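Filed under: Telly, Moaning

14 comments | 37 shares

I gave up on Fendow after the second series, so I should say straight away that I watched the whole of the third. All of it, including the one where they make cocktails for most of an hour. I'm part of the problem and I know it.

For anyone who has been spared, Fendow puts strangers in pairs on a farm and makes them run it together until only one pair is left. There's a prize. There are sheep. At the end somebody cries in a barn and says they've found "something real", and a few months later there's a joint statement in grey letters on a cream background asking for privacy.

This year's statement came on Thursday. Jolene Harawira and Fletcher Tautahi, who won, have "decided to continue as friends". I read it standing up in the kitchen with toast in my hand and I felt nothing at all, apart from slightly pleased with myself for having called it in February. My sister has the text message. I said Easter at the latest, so I was a bit off.

What bothers me is the way everyone then pretends to be shocked. The same sites that ran "Inside Jolene and Fletcher's dream home" (a rented flat, you could see the agent's folder on the worktop) were running "The signs we all missed" by teatime. If they missed them, who's writing the list? One of the signs was that he hadn't liked her last four posts. Another was that she'd been seen buying one coffee. I buy one coffee all the time. I've been married for years.
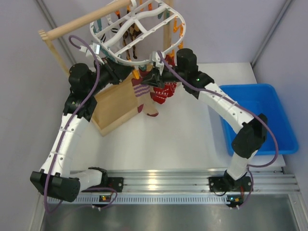 Wiesława Bednarek thinks I'm being unfair, and left a long message under my last post to say so. Couples split up all the time, she wrote, and the only difference with these two is that strangers were told to have an opinion. She reckons they did like each other on the farm, that it was probably lovely while it lasted, and that I'd be in a bad mood too if people had bets on my marriage.

Fair enough. I've thought about that a bit and I'd agree with the middle part. They may well have liked each other. I just don't see why I should take it from the people who are selling it.

Look at the timing. The statement went out at nine in the morning. By lunch Jolene was the new face of Limetti, the fake tan people, with a campaign that had obviously been shot ages ago because her hair was still the old colour. Fletcher has a podcast starting. It's called "Single File", and I'm sorry, you don't come up with a name like that overnight while nursing a broken heart. You come up with it in a meeting.

Then there was the interview with Bronwyn Pomare on her Treloar sofa show, which I watched twice so that I could be cross about it properly. Jolene got 90 seconds in before the words "my journey". Bronwyn asked her if there was anybody else involved and Jolene looked at the floor and said she'd rather not go there, which of course means every site in the land went there immediately. If she'd said no, that would have been the end of it. I'm not saying she was told to look at the floor. I am saying that she did it very well, and that the camera was already in close when she did.

I used to enjoy this stuff more. The first series of Fendow had a couple who plainly couldn't stand each other and said so every day, and they were brilliant. He called her goat-handling "a disgrace". They came fourth and went home in separate taxis and I've never heard a word about either of them since. No tan, no podcast. I still think about them.

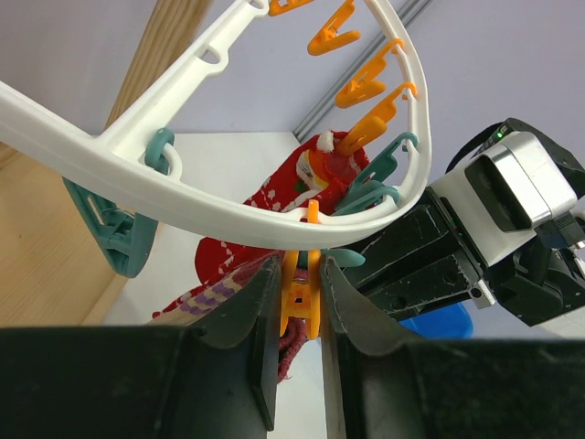 The numbers, for what they're worth

Somebody on the fan forum has gone through every pair from all three series and worked out how long they lasted, which is the kind of thing I'd normally roll my eyes at, but I read the whole thread. It had 956 replies when I found it. The longest any couple has managed after the final is a bit over 400 days, and that was the two from series two who got engaged in the hot air balloon. He'd said in his first interview that he was scared of heights, so I had my doubts about the balloon.

The voting is the other thing. The final was decided by 2,910 votes, or so the presenter read off the card, and we were told it was the closest result ever. It's always the closest result ever. It was the closest result ever last year as well and they didn't give us a figure for that one, so how would we know? I voted, by the way. Twice. I voted for Qistina Pasaribu and her lad with the moustache, because she seemed to be the only person there who'd ever met an animal before.
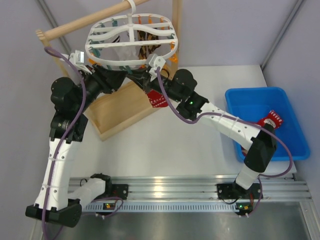 Qistina, I notice, hasn't put out any statement. She hasn't got anything to sell as far as I can see, unless you count the one advert for Tristard boots, and she was wearing those from the first episode so I'll let her off. She posted a picture of a lamb at the weekend with no caption. The comments underneath were all people asking if she and the moustache were still together and she hadn't answered a single one. Good for her. Although now I've written that down, I suppose not answering is quite a clever way of keeping people asking, and perhaps I've been had there too.

There's meant to be a reunion special. The trailer has Jolene and Fletcher walking towards each other across a field in slow motion, with a piano, and it stops before they get there. My guess is that they hug, he says he'll always care for her, and there's a big hint about "never say never" just before the adverts. Then they'll be spotted having dinner the same week his podcast comes out.

I'll put that in a text to my sister tonight so it's got a date on it. She's already said she isn't watching. She said that last time as well and then rang me during the barn bit.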